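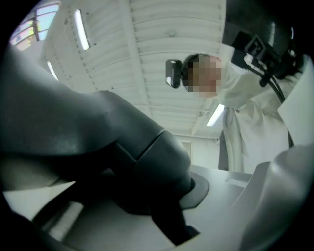
**Floor and Hall Keeper, part-time (two openings)**
Dronley Hall, Prenby
Posted 2022-07-09

We're hiring two people to look after the main hall at Dronley, and we'd love to hear from you if you are the kind of person who gets real satisfaction out of a clean floor!

The hall is one big shared room that gets a lot of use. People bring in equipment, spread out, work hard, run cords to wherever they need them, and go home tired. Your job is to get the place ready for whoever comes next. It's physical, practical work and you can see the results right away, which is a big part of why we like it so much.

## The floor

Most of your time will go here. It's polished gray marble with faint white veining, and when it's in good shape the overhead lights shine back at you from it. It's also unforgiving. Streaks show, grit scratches, and the wrong cleaner can dull a patch that takes ages to bring back. Please don't worry if you've never worked with stone before. We'll teach you the whole routine: dust mop first (always first), then a damp microfiber pass with the neutral cleaner, then a dry buff anywhere people have been standing. No vinegar, no lemon, no bathroom spray, ever.

If you have worked with stone, great, we want to pick your brain. We switched pads in April and still can't agree on whether the new ones are better.

## What a shift looks like

You'll work four evenings a week, in a pair with the other keeper. A normal evening goes like this:

- Walk the hall together and pick up whatever has been left on the floor. Small items go in the found-things bin with a note saying where they were.
- Coil loose cords and hang them up. If a plug or cord looks damaged, tag it and put it on the repair shelf.
- Leave anything that's still set up where it is, and clean carefully around it. If you aren't sure, ask the group using the hall.
- Dust the ledges and wipe the work surfaces.
- Do the floor, far end to door.
- Check the ceiling lights and write down any tube that is out or flickering.

We don't expect you to change tubes or climb anything. The ceiling is white ribbed paneling with long beams, and dust does like to collect up there, so we bring in an outside crew for high work. You'd just be our eyes between their visits.

Some evenings a group will still be busy when you arrive. Say hello, find out which part of the room they've finished with, and start there. Regulars are friendly and most will happily move a cable for you if you ask. 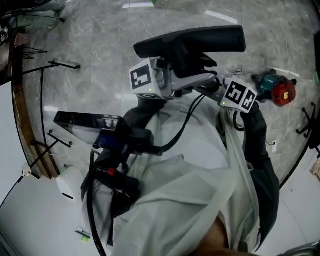
## Who we're looking for

Somebody careful, mostly. You notice the little thing on the floor before you step on it or run the mop into it. You're comfortable on your feet for a full shift and okay with bending and pushing a loaded mop cart. You can leave a clear note for the daytime staff. Spelling doesn't matter, but "cord near the wall looks frayed, moved to shelf" is a lot more useful to them than "cord bad."

You don't need a diploma, a driver's license, or past cleaning work. Students, retirees, people coming back to work after a long break: please apply, all of you.

## Pay and practical stuff

- Paid hourly, including training. The rate is on the application form, and it's the same for both keepers.
- Training lasts two weeks, on regular shifts, with one of us beside you.
- Gloves, knee pads and all supplies are provided. Please wear closed shoes with soft, clean soles.
- After your first month there's a $100 shoe allowance, and you can spend it on any pair that won't mark the marble.
- The Ovham bus stops outside, and there's a rack for bikes by the side door.
- Lockers are in the Wanigasekara Room, along with a kettle, a decent microwave and a couch that has seen better days.

## How to apply

Pick up a form at the front desk at Dronley, or ask the desk to mail you one. In the space at the bottom, tell us in a few lines about something you've cleaned, fixed or put in order that you were proud of. A garage, a fish tank, your grandmother's button drawer, anything goes. We read every one of those and they're our favorite part of hiring.

We'll invite people in for a walk around the hall and a short try with the mop and buffer, paid at the training rate. Wear something you can move in, and bring your questions!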